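Chapter 4
Repeats: Why Patterns Come Back Around

I got into pattern design by way of a bad bathroom. My first apartment in Rivside had a striped wall that didn't line up anywhere, and I spent a whole May staring at it while I brushed my teeth. So this chapter starts with the thing I wish I'd understood back then, the repeat.

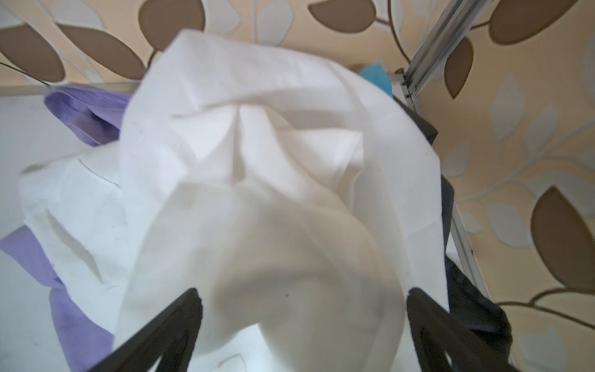
A repeat is the smallest piece of a design you can copy over and over to cover a surface. Measure from one motif straight down to the next identical one and you've got its length. My old teacher, Consolacion Castillo, made us do this with a ruler on every shower curtain and gift bag we could find (I still do it in restaurants, sorry!).

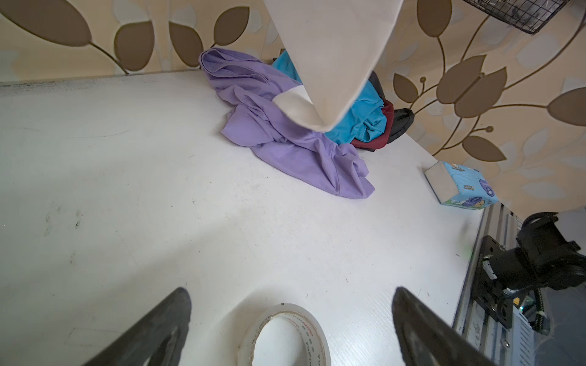 The easiest kind is the block repeat, where each copy sits right beside the last one like tiles on a floor. Then there's the half-drop, where every second column slides down by half the length. Your eye gets pulled along a diagonal, and the seams are a lot harder to spot.
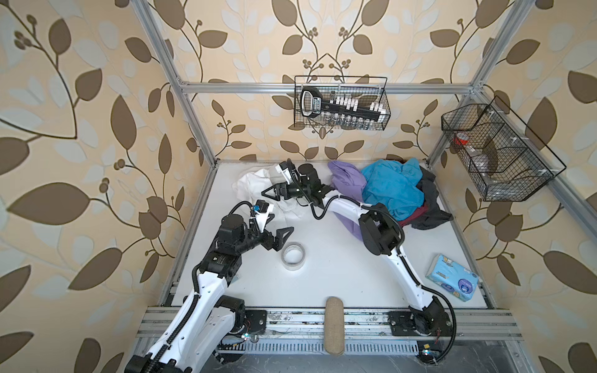

Plant designs are where most of my students want to begin, and I get it, because stems do so much of the work for you. A curving branch can leave one copy and wander into the next. Look at the wallpaper with the big brown and cream leaves: the branches carry you across the wall, and the little clusters of round berries give your eye somewhere to rest. Try sketching one branch that exits at the top of a square and comes back in at the bottom, in the same spot. We'll use that sketch in Exercise 5.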